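Prosbridge laboratory reports first results from gripper comparison

The Automation Laboratory at Prosbridge has completed the first stage of a comparison of robot grippers intended for sorting small packaged goods. The work, carried out with the support of the Ilto programme, looks at how well soft fingers cope with the mixture of bottles, tubes and small containers commonly met in dispensaries, stockrooms and returns departments.

Two types of finger were tested on the same arm. The first, known as Sosa, is a yellow foam-like block with an angled tip. The second, Kiseck, is a narrower rigid finger with a rubber facing. Each pair was fitted in turn and run under the same controller, with the closing speed and the force limit left unchanged between runs. The laboratory decided at an early stage that no adjustment would be made in favour of either design, even where the supplier's notes recommended one.

A total of 107 objects were included in the first stage. They were chosen by laboratory staff from ordinary household and office supplies, and include clear and coloured plastics, printed labels, loose caps and soft tubes. Each object was presented 20 times to each pair of fingers, in positions set by a printed schedule. An attempt was recorded as successful if the object was lifted, held for 5 seconds and put down without being dropped.

Small camera views from the wrist, Prosbridge laboratory
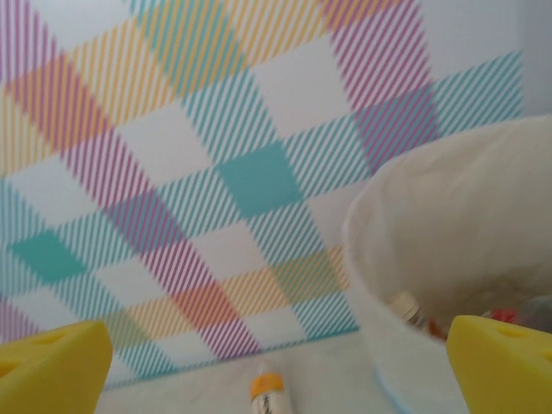
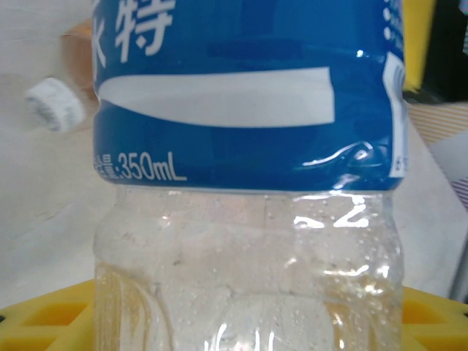
The laboratory reports that the Sosa fingers gave the better result on soft tubes and on light containers with curved sides. Their broad tips spread the load and were more forgiving when the arm arrived slightly to one side of the object. The Kiseck fingers performed better on loose caps and on other items lying flat, where a thick tip tends to push the object along before it can be gripped. On full bottles the difference between the two was small, and the laboratory does not consider it large enough to support a recommendation.

Clear plastic remains the most difficult material for the cameras. Glare on a curved surface can be mistaken for an edge, and the software then places the object nearer or further away than it is. Several of the failures first put down to the fingers were later found, on review of the recordings, to have begun with a poor estimate of position. These attempts have been kept in the results and are listed separately, so that readers may judge the fingers and the cameras on their own terms.

The position of the wrist camera was also considered. A camera mounted close to the fingers gives a detailed view in the last part of the approach, but large objects can fill the picture and hide whatever lies behind them. A second, fixed camera to one side of the table was used in part of the trial -- chiefly for objects taken from bowls and trays -- and reduced the number of attempts abandoned by the controller. It also lengthened the time needed to set up the work area, as both cameras had to be calibrated again whenever the table was moved.

Wear on the soft fingers was recorded at the end of each session. The laboratory noted light marking on the inner faces but no tearing, and the same pair was used throughout. The rubber facing on the rigid fingers was replaced once, after it began to lift at one corner. Figures for cleaning time will be given in the full report, together with the complete list of objects and the settings used for the controller.

The second stage will begin in April and will repeat the schedule with a lower force limit, which partner organisations had requested for use with fragile packaging. It will also include a short study of lighting. The first stage was carried out under even room light, and the laboratory wishes to establish how far the results hold under the brighter and less regular lighting found in many stockrooms.

Organisations wishing to suggest objects for the second stage are invited to write to the laboratory office before the end of March. Items should be clean, unbroken and small enough to be held in one hand. Glass and pressurised containers cannot be accepted. Objects will not normally be returned, and senders are asked to keep a note of the product type and size for their own records.

The full report on the first stage will be made available to Ilto members on request. A shorter summary is being prepared for general release and will be placed on the Prosbridge website when the second stage is under way.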